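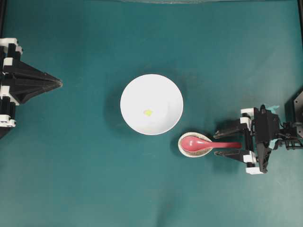

Every winter someone in my family asks me when they can buy a machine that clears the table. I ran the kitchen at a care home in Doresthorpe for 17 years, so I suppose I'm the one to ask. My answer in December 2022 is the same as it was last year: not yet, and not soon. Look at what the work comes down to. A spoon lies in a small speckled dish with its handle sticking out over the edge, and two black fingers stand open on either side of that handle. A bowl is close by. For a person on my old staff this is half a second of work, done while talking to somebody else. For a machine it is a whole job, and people with good degrees spend months on it.

I don't say that to run the work down. Picking up a spoon is hard. The handle is thin and it lies near the table. The dish can slide. Squeeze in the wrong spot and the spoon turns in your grip. We learn all of this before we can talk, and then we forget that we learned it.

My complaint is with the way it gets sold. Luuk Wouters, who sits on our town council in Wistenbridge, told a meeting in February that kitchen help would be "largely automatic" within a few years, and that the home should plan its hiring around that. I asked him which part of the kitchen he meant. He said dishes and trays.

The home washes 1176 pieces on a normal day. Plates, bowls, cups, lids, spoons, the little dishes for pills. The dishwasher already does the washing, and has for decades. What is left is everything before and after: scraping, sorting, stacking, noticing that a cup is cracked, fishing a set of teeth out of a soup bowl. That last one comes up more than you would think.

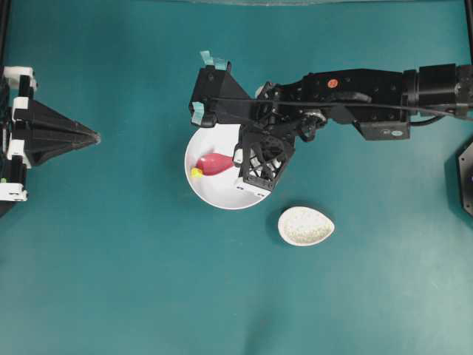

So the question I would put to anyone selling such a machine is how it does on the tenth tray, with the light changed and a napkin stuck to the plate. Comfort Addo, who took over my job, put that to a salesman from Taltent. He was polite and said the product worked best in "prepared settings." She told him she had never had one of those.

Shop floors are further along, and I think the reason is plain. My brother-in-law Frans Van Loon packs parts at Dewulf, where 2 arms have been loading boxes since before he started there. The parts are all alike and arrive facing the same way. The whole line was built to suit the arms. You can't do that to a kitchen where ninety-year-olds eat. They want their own cup, and they put things down wherever their hand happens to be.

I do think it will come in bits. A machine that only sorted spoons, slowly, overnight, would be worth having if the price was fair. I would take one over a fancy one that claims to do it all. Speed matters less at three in the morning.

Until then I would ask the council to hire the two kitchen aides Comfort has been asking for. The job pays badly and the floor is always wet. People still do it well, and they can start next month.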